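I've been mad at a handover for a week now, so bear with me. Two arms, one blue block, and a log at Perkitora that says "grip OK" on both sides whether or not anything is being gripped.

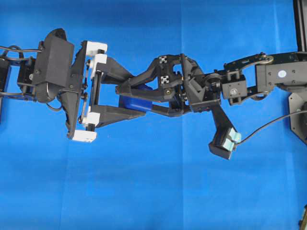
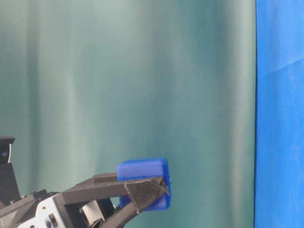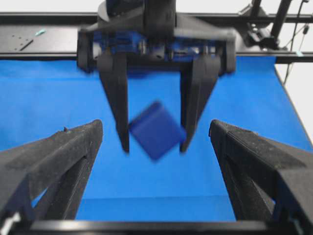
Handover work with the blue block, Perkitora

Our log claimed 93 good passes. Nabila Lamrani went back over them and threw out 12, all drops! The software trusts finger position, and fingers can close on air just fine. Everybody wants a faster arm. I'd take a slower one that admits it let go, and I told Muammer so on Thursday (loudly, sorry).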